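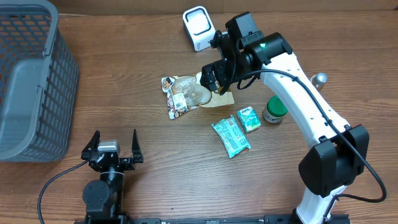 Snacks and small items on the table, with the gray basket on the left.

2019-10-29, Lemwood — Drimstead today presents its new basket service for shared kitchens and break rooms. The service starts in 40 workplaces in Lemwood and Welum, and it will be open for all customers in February.

The idea is simple. Small things collect on a table during the week: a snack pouch, a jar, a packet which somebody wanted to finish later. With the service, each room receives 2 plastic baskets with open grid walls, so the content can be seen from the side. One basket is for food, the other one is for everything else.
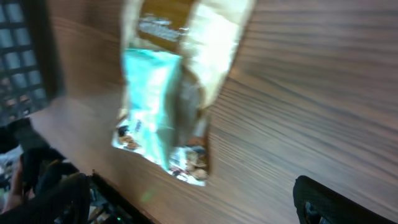
Drimstead Home and Pantry Team

Opened bags are the most common question we receive from customers. Our advice is to fold the top two times, close it with a clip and put the bag upright in the basket. Crumbs should be wiped from the table before the basket is placed back — a damp cloth is enough for wood.

In the first test in Padilla, 132 households used the baskets and sent us their remarks. Many of them asked for a lower rim,

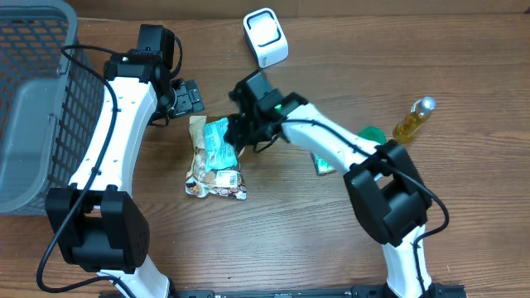

and others wished for a basket which is easier to carry with one hand. Both remarks were considered for the version which is now delivered.

Drimstead has prepared 3,000 baskets for the start. A printed card with sorting advice is included with each order.
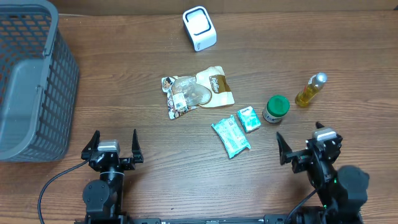

Snack pouch and small packages on the wooden tabletop.

Orders from workplaces in Lemwood and Welum are accepted from today at the Drimstead office in Lemwood. Private households can register for the February delivery at the same place.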